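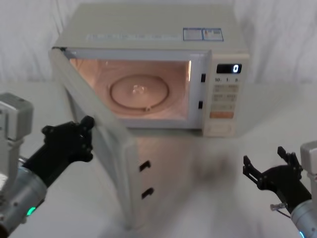 Foto: archivo del blog

20/8/24 | Por la autora del blog

Llevaba desde julio queriendo contaros la visita a Flesstead y entre unas cosas y otras se me ha echado encima media agenda de agosto. Así que voy a ello, con las notas del cuaderno delante (las que entiendo, porque tomé la mitad de pie y en un autobús).

Para quien no lo sepa, Flesstead es la cooperativa eléctrica que lleva el suministro del valle de Orari, y una vez al año abre las puertas a los socios y a cualquiera que se apunte. Yo me apunté por una factura. Me habían cambiado los tramos horarios, no entendía nada, llamé y la chica del teléfono me dijo: «Pues vente a la jornada y lo ves todo junto». Y allá que fui, ¡dos horas de tren con un bocadillo de tortilla!

La cosa empezó en el centro de control, que yo imaginaba como una sala de la NASA y es más bien una oficina grande con muchas pantallas y una planta bastante mustia. Nos enseñaron la curva de consumo del valle del día anterior. Tiene dos jorobas, una por la mañana y otra por la noche, y en medio una especie de barriga hacia abajo, que es cuando las placas de los tejados producen a tope y la red casi no tiene que aportar. El técnico la llamaba «la hamaca» y ya no voy a poder llamarla de otra manera.

Le pregunté por los tramos, claro. Me explicó que la tarifa nueva es más barata justo en la hamaca y más cara en la joroba de la noche, para que la gente mueva la lavadora y el termo al mediodía. Le dije que a mediodía yo estoy trabajando. Me contestó que los electrodomésticos se programan. Le dije que mi lavadora tiene una rueda y punto. Nos reímos los dos, pero creo que ahí hay un problema de verdad: la tarifa está pensada para quien tiene aparatos nuevos o pasa el día en casa, y el resto pagamos la joroba. Lo apunté en la hoja de sugerencias con letra clara.

Después nos subieron al autobús para ver la subestación y las baterías de Gatti, que es la parte que más ganas tenía de ver y la que menos me cundió. Nos dieron casco y chaleco (el mío me llegaba a las rodillas) y nos pasearon por un pasillo entre contenedores que zumbaban. Son cuatro, y con ellos guardan lo que sobra del mediodía para soltarlo por la noche. Hacía un calor tremendo y los ventiladores no dejaban oír a la guía, así que de esa explicación me quedé con la mitad. Sí pillé que quieren ampliar la instalación y que están esperando el permiso del regulador, que va lento. Un señor del grupo preguntó qué pasa si se incendia una y la respuesta fue larga, con sensores, distancias entre contenedores y simulacros con los bomberos. A mí me tranquilizó. A él no sé, porque volvió a preguntarlo en la comida.

La comida, por cierto, muy rica: ensalada de garbanzos y un melón buenísimo.

Por la tarde tocaba charla sobre el plan de eficiencia, y aquí vino lo interesante. La cooperativa se había comprometido a rebajar el consumo de los hogares un nueve por ciento con ayudas para aislar casas y cambiar calderas. Pues van por un dos. Lo dijeron así, con la diapositiva puesta, y se lo agradezco. El motivo, según ellos, es que las ayudas se piden por un formulario eterno y que la empresa instaladora con la que trabajan, Grenbridge, no da abasto. Una vecina levantó la mano y contó que lleva desde el invierno esperando a que le midan las ventanas. Hubo murmullos. Prometieron un formulario más corto y una segunda empresa antes de las primeras heladas, y yo he puesto una alarma en el móvil para ver si es verdad.

Lo que eché en falta: más tiempo en la subestación y menos vídeo corporativo (con música épica, ¡para un transformador!). También una mesa donde alguien te mirase tu propia factura. Yo llevaba la mía doblada en el bolso y volvió a casa igual de doblada, aunque ahora al menos sé leer la segunda página.

Si os queréis apuntar el año que viene, la inscripción se abre en primavera en la web de Flesstead, es gratis y no hace falta ser socio. Llevad calzado cerrado, que con sandalias no dejan entrar en Gatti, y agua. El último tren de vuelta sale justito después de la charla y yo lo cogí corriendo.

Comentarios (3)

valle_arriba: Lo del formulario es para llorar. Me pidieron tres veces la misma escritura. ¿Dijeron si las solicitudes ya presentadas pasan al nuevo?

La autora: Lo preguntaron, sí, y dijeron que no habrá que repetirlas. Guarda el resguardo por si acaso.

termo_viejo: Para la lavadora de rueda hay enchufes con temporizador, pero mira antes si la tuya arranca sola al volver la corriente. La mía no lo hace y me quedé con el enchufe de adorno.

Usamos cookies propias y de terceros para mejorar tu experiencia. Si continúas navegando, aceptas su uso. Aceptar | Configurar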